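Gripper keeps missing a clear bin at our open day demo

Posted in Automation – Demos and Visits

We run a pick demo for visitors at Hodari in February. The arm has to find a clear plastic container on a dark wooden table. Detection is fine on gray card and unreliable on the wood. Is it the lighting or the grain?

flemex_tech
Probably lighting. Ours did the same.

Senan Mulligan
Both. Clear walls pass the grain straight through, so the edge finder has little to work with. Look at the wrist view before changing any settings – compare the rim with the wood next to it. 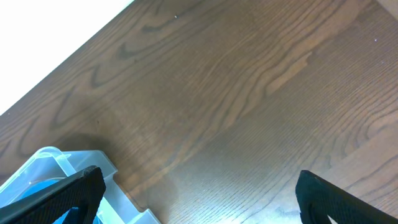
Set exposure for the rim and ignore the table. At Geerts we fixed it at 700 and logged 1,192 good picks out of 1,364. If that fails, put a matte mat under the bin.

cukonby
Mat worked for us. Tape the corners or visitors will move it.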